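Thread on the bag segmentation work in Skuveo, the perception and planning stack we run for shelf handling. Long, mostly for people who have to ship one of these.

The problem: thin goods in clear plastic. Depth from stereo on a transparent sleeve is either missing or belongs to whatever is behind it. Our old pipeline built the grasp target from the depth cloud first and asked the RGB network for a label second. On cartons that order is fine. On a clear bag it hands the planner a hole with a label on it.

Régis Bouvier rewrote the front end in March. RGB instance mask first, then a plane fitted to whatever depth survives inside the mask, then a sanity check against the shelf model. If the fit has fewer than 200 inlier points we don't trust it and fall back to a prior on item thickness.

The thickness prior is crude. One number per item class, stored in a YAML file, edited by hand. It has caused less trouble than the learned depth completion it replaced, and when it's wrong you can read the file and see why.

Evaluation set is 3,636 head-camera images, labeled twice. Labelers outline the package and the contents as separate instances, with a parent link between them. Monique Pichon wrote the labeling guide and enforces it. The first version of the guide had one outline per item and we threw all of that work out.

Why two outlines. The bag is what the fingers touch. The contents are what identifies the product. If you merge them, the classifier sees shelf texture through the empty part of the sleeve and learns that. We had a model that was very good at recognizing white shelf boards.

Worst class by a wide margin is disposable face masks, single, bagged. Pale item, clear film, glare along the top edge, ear loops thinner than the network's output stride. Prints differ per item so color is no help as a class feature.

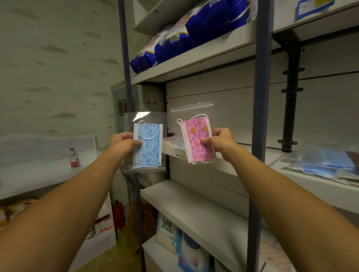 Two-item association is where most of the remaining failures are. With both hands up and both holding the same class, the tracker has to keep two instance IDs apart while they sit side by side at the same height with a small gap. Appearance embedding alone swaps them whenever one is briefly covered by fingers.

Fix was boring. We feed the forward kinematics of each wrist into the association cost. An instance that was attached to the left gripper one cycle ago and is still within 5 cm of it stays attached to the left gripper, unless the appearance term disagrees strongly for 9 consecutive cycles.

The 9 was tuned by Nadège Delorme on recorded logs. Lower and glare flips the IDs. Higher and a real handoff between hands registers late, which makes the planner close on a bag the other hand has already let go of.

When the items look different, say one blue and one pink, the embedding would manage without the kinematic term. We keep the term on anyway. Switching cost functions by item pair gave us two sets of bugs.

See-through background. Anything on the shelf behind the bag is visible through the film and it's often the same kind of product. The mask head used to grow into it. We now composite synthetic film over real shelf crops at training time, with the label restricted to the front layer. Film opacity and specular streaks are randomized. Wrinkles are not, we never got those to look right and bad wrinkles made validation worse.

Lewis Lennox asked why not polarized cameras. We tried one for a week on the bench unit. It does separate the film nicely. It also halves the light, and the exposure time needed indoors smears anything the arm is moving. Might revisit it for static shelf scans only.

Planning side. Once a bag is in hand the collision model needs its extent, and the extent of a floppy sleeve is a matter of opinion. The current model is a flat box padded at the free edges. Padding is bigger on whichever side is unsupported, taken from the grasp point in the mask.

A grasp low on the sleeve means the top can fold toward the camera. A side pinch on a zip-lock means the far side droops. The box handles the first badly and the second acceptably. Marcelle Le Goff has a branch with a two-panel hinge model. It plans slower and I haven't merged it.

Shelf brackets. Slotted uprights with short hooks are the thing I'd warn anyone about. The shelf model had them as smooth posts. Film catches on a hook, wrist torque climbs slowly, and the slow climb looked like normal drag to the old threshold. There's now a rate term in there plus a keep-out volume on any upright tagged as slotted.

Tagging is manual, in the Gernau editor. Takes a few minutes per bay. I'd like it automatic but it's low on the list.

Tooling note. The log viewer now draws both outlines, the parent link and the wrist transform on one timeline. Sounds minor. Before that we were diffing three CSV exports to find an ID swap. Source is in the tools directory under viewer, build it with the same flags as the rest or the timestamps will be off by a cycle.

On the timestamps: camera time and joint time come from different clocks on the Hokby controller. We interpolate joint state to the exposure midpoint. If you use exposure start, the wrist is behind the image during fast moves and the 5 cm gate rejects good matches. I lost two days to this.

Not solved: bags inside bags, two bags stuck together by static, and a sleeve partly tucked behind another one on the shelf. The last one gets an outline that stops at the occluding edge, and the planner treats the stub as the full item. It needs amodal masks. Labeling for that hasn't started.

Also not solved: printed artwork on the item. A dense pattern of small animals or food gets split into several instances at low confidence. We suppress children under a minimum area, and that costs us real small parts elsewhere. I don't like it.

Release 6 August 2018 has everything above except the hinge branch. The config format changed: thickness_prior moved from planner to perception, and the old key is ignored without a warning. Leblanc site configs are already migrated. Check yours before you restart anything.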